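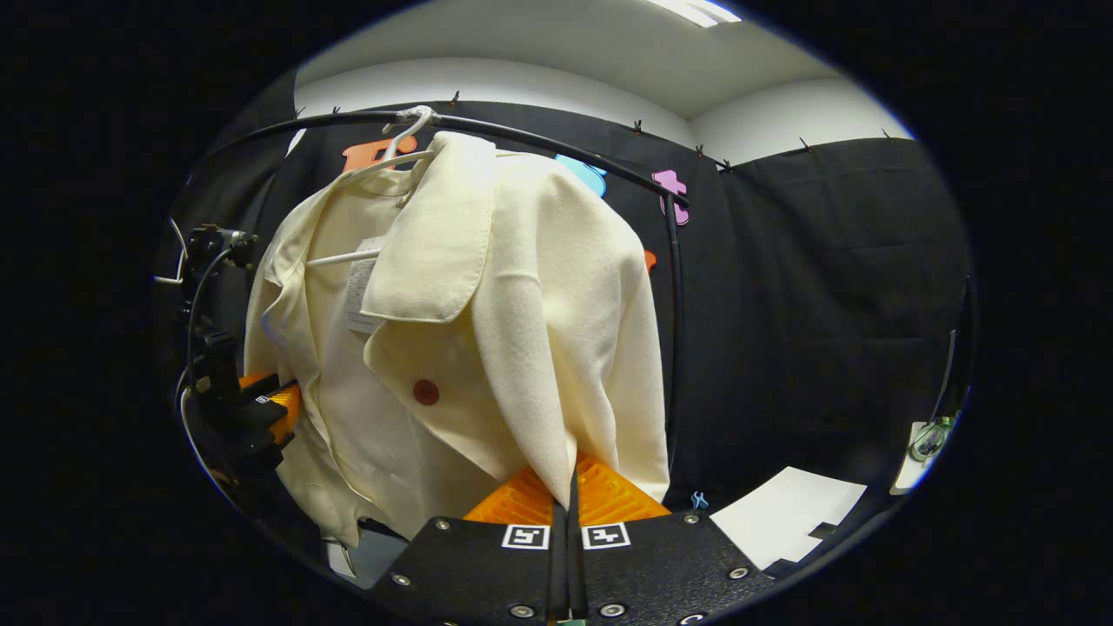 Washing a cream wool-blend coat at home – am I going to ruin it?

Posted by Noura Kanaan

Hello everyone, I've been reading this board for ages and finally have something to ask. I bought an off-white winter coat in the September sales, marked down from 284 to 100, and I love it more than is sensible. It has already picked up a gray line along the inside of the collar and a small coffee spot near the hem. The care label says 45 wool, the rest polyester, and then the little circle with a P in it, so dry clean only if I understand it right.

The trouble is that our one cleaner in town (Pereyra, on the hill) has a three-week wait at the moment, and I would like to wear the coat before the cold weather is over! My mother washed everything in the bathtub with a bit of shampoo and swore by it. Has anyone done this with a lined coat? I'm mostly worried about the lining shrinking differently from the outside and the whole thing going puckered. I have a front loader with a hand wash setting too, if that makes any difference.

Thank you so much, and sorry for going on.

Posted by turis_lane

Hi Noura, what a lovely bargain, and please don't put it in the bathtub just yet! I did alterations for a good many years and the coats that came to me in tears were nearly always lined ones that somebody had soaked. The wool part usually lives through it. What goes is the stiffening glued inside the collar and down the front edges – it lets go in patches and you get bubbles that no iron will flatten.

For what you describe I would only clean the two spots. Take a white cotton cloth (white, so no dye comes off on you), dampen it with cool water and one drop of wool wash, and try it first on the inside of the hem. If all is well, dab the collar line, working from the outside of the mark toward the middle. Then go over it with a second cloth and plain water, and press with a dry towel. Don't rub, or the surface will go fuzzy.

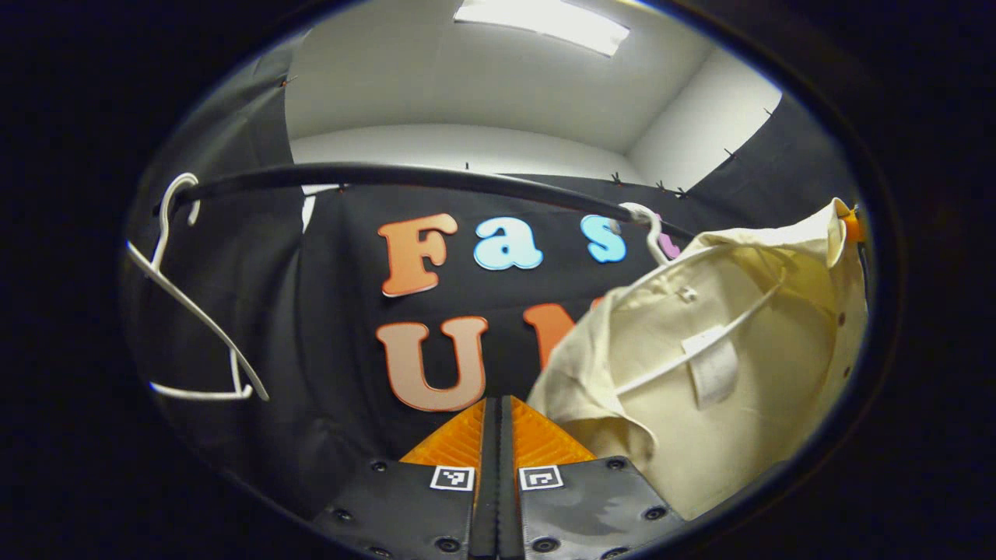
Let it dry on a wide hanger, buttoned up, well away from the radiator, and give it a full day even if it feels fine by bedtime. The coffee may need two goes. If there was milk in it, leave the drop of wool wash on for ten minutes before you rinse. After that a light scarf inside the collar will save you most of this bother, as that gray line is nearly always makeup and skin oil.

If it still looks dingy all over once the spots are out, then I'm afraid it's the cleaner and the three weeks. Tell them about the coffee when you hand it in, even if you can't see it anymore.

Posted by vostach1750

just use the hand wash cycle, cold, lowest spin. did mine twice and its fine. mine isnt lined though

Posted by Noura Kanaan

Thank you both! I'll start with the hem test tonight and keep well away from the tub. My mother's coats were unlined, now I think of it.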